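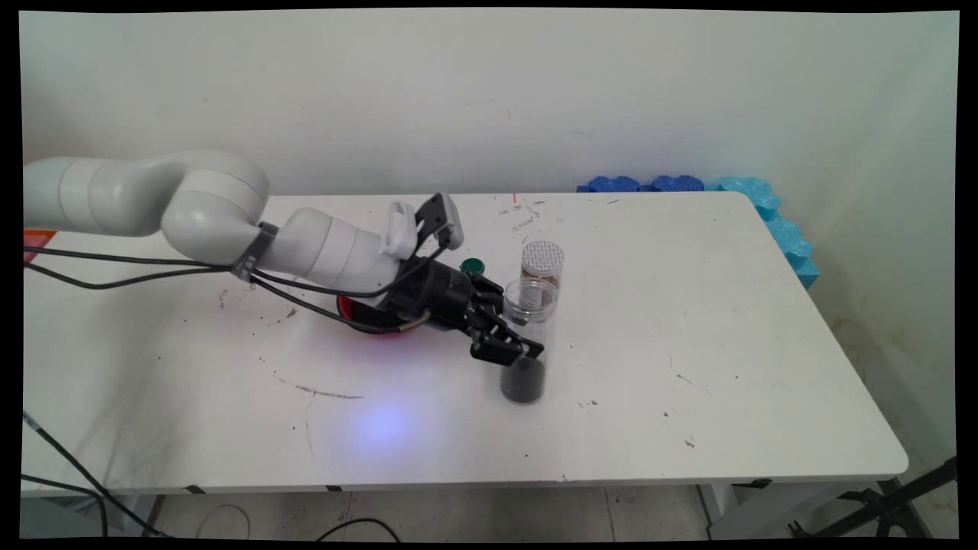
Good compost, at last!

Posted in: Pots, Plots & Windowsills

Print this post | E-mail this to a friend

I have been growing things in pots for years and I only started sieving my compost in March. What a difference! I can't believe I put up with all those lumps and bits of twig for so long. My seedlings used to come up sideways, or in a little clump at one end of the tray, and I blamed the seed, the window, the cat, everything except the stuff they were growing in.

The sieve came from a table-top sale in Orov and it's a plain old round garden riddle with a slightly bent rim. I rub the compost through with the flat of my hand and tip whatever is left over back on the heap (or into the bottom of a big pot if I'm feeling lazy). It takes a bit of time but I find it very soothing, especially with the radio on and the back door open.

My mix at the moment is two parts sieved compost to one part grit, with a handful of leaf mould when I've got it. For basil I leave the grit out and it doesn't seem to mind. For thyme I go the other way and put in nearly as much grit as compost, and the thyme has been glorious this summer – great cushions of it spilling over the edge and covered in bees from morning to night.

The leaf mould is the real treasure though. Mine is two years old now and it smells like a wood after rain. I keep it in old sacks behind the shed with a few holes poked in them, and apart from giving them a kick now and then I leave them completely alone. If you have a tree anywhere near you, please try it! You need a lot more leaves than you think, they shrink down to almost nothing.

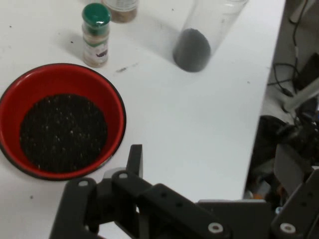

Then there's watering, where I've changed my mind completely. I used to water seed trays from the top with a can and wash half the seeds into the corner. Now I stand the tray in an inch of water and wait until the surface goes dark, then take it out and let it drain on the step. Lettuce was up in 7 days doing it this way. Parsley took 30, but parsley is parsley and I'd already given up and sown some more on top, so now I have rather a lot of parsley.

I also tried a tomato called Jurus this year, swapped for some of my spare chillies, and I'm completely in love with it. It's a smallish plum with a thick skin and it tastes sharp and sweet together, lovely on toast with far too much salt. I've saved seed from the best two fruits and they're drying on a saucer. The other new one was a climbing bean, Ibarra, which has gone right up the drainpipe and is now having a go at the gutter. The flowers are the deepest purple and I'd grow it for those alone, even if the beans do go stringy the minute you turn your back.

Next job is sowing winter salads. I've got mizuna, land cress and some very old lamb's lettuce seed that may or may not do anything, so I'll sow that thickly and hope. I want to get the trays going while the step is still warm in the evenings, and there's one more sack of compost to sieve before then.

Last updated: 7 August 2025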